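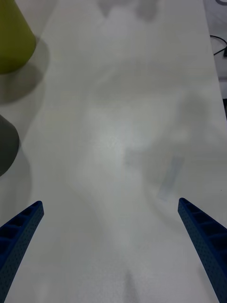 Blue fingers, white table.

I said I would write up the money side of Coltedance once the second order was in. It went in last week, so this is the write-up. It covers the bench and everything that sits on or around it. The arms were paid for out of a different pot before I had any say, and I'm leaving them out.

The first budget was 1000 euros. I wrote it in August in an afternoon, with a cup of coffee and last year's receipts, and I put down what I could think of: a table, spare fingers, cables, a bit for lighting and a bit for the things the robot would pick up and sort. I left nothing over for things I hadn't thought of. Eetu Kettunen read it and asked where the delivery charges were. I told him they were in the prices. They weren't.

What we spent in the end was 1788 euros. I've been through the invoices twice and that is the number.

The table was the first surprise. I had assumed any flat table would do, and the cheap one I bought first moved when you leaned on it. You can work round that for an afternoon, but you can't leave a job running on it. We gave it to the print room and bought a heavier one from Honkanen, who also charged to bring it up to our floor. If you are planning a bench like ours, price the table properly, and ask whether the driver will come further than the front door.

The colour of the top took more discussion than it deserved. Ville Koskela wanted grey. I wanted white, mostly so that small things would be easy for me to see when I was standing over it. White has its drawbacks. It shows every shadow, and clear plastic more or less vanishes on it. I would still buy white again, but I would put lamps in the budget as a proper line with a proper price next to it. Ours said "lighting, misc." and that was never going to cover it.

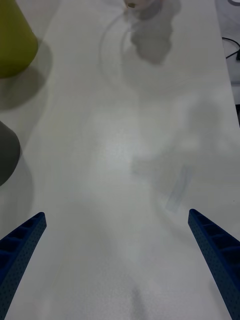 Fingers are the part I got most wrong. I had put down one spare set. They are a wearing part, in the same way that brake pads are, and the lead time matters more than the price. Geralgate quoted a sensible price each and then a long wait, and a smaller shop in Fanduvwood quoted more and could send them the same week. I ordered from both. That was the right decision and it cost more than the line allowed, so the line was wrong.

What I do now is write down three things for each part: what it costs, how long it takes to come, and what stops if we haven't got it. Anything that stops the whole bench gets a spare on the shelf from the start. Anything that only stops one person's afternoon can wait until it breaks. I keep this in a plain spreadsheet. Eetu has offered to turn it into something cleverer and I have said no thank you.

Cables deserve their own paragraph. I had measured from the table to the wall in a straight line. No cable has ever gone in a straight line from a table to a wall, and I had to reorder nearly all of them in longer lengths. The short ones are in a drawer. If you want some short cables, write to me.

The cheapest line by far was the stuff being sorted. Paper cups, bottles, drinks cans and snack wrappers cost next to nothing, and most of it would have gone in the bin anyway. I had put a silly amount against this because I imagined buying proper test objects from a catalogue. Ville talked me out of it, and he was right. The job is sorting rubbish, so rubbish is what you need.

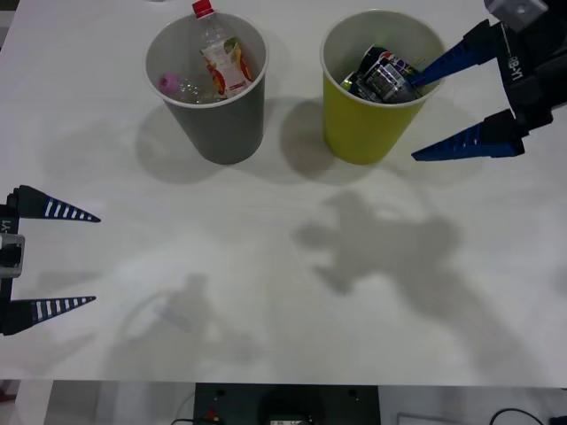
There is a cost I still can't put a figure on, and that is people's time. Somebody has to reset the table between runs, pick up what has been dropped and put the cups back in the same spot. On paper that was free. In practice it took up a fair part of Eetu's mornings, and he had other work to do. For the next round I've put it in as hours, even though no invoice will ever arrive for it, so that whoever signs the thing can see it.

The second order came to 1007 euros, delivery included, and it is a much duller list than the first. More fingers, two lamps with stands, long cables, a floor mat, and a box of clips to keep the cables off the floor. I also kept a small amount back with no name against it. I was asked what it was for and I said I didn't know yet. This was accepted after some back and forth.

Ville wants a second table, so that one can be set up while the other is running. I've asked Honkanen for a price and told them about the stairs this time. I'm holding off until the fingers from Geralgate have turned up, and when they do I'll put the finished spreadsheet on the files page for anyone who wants to copy it.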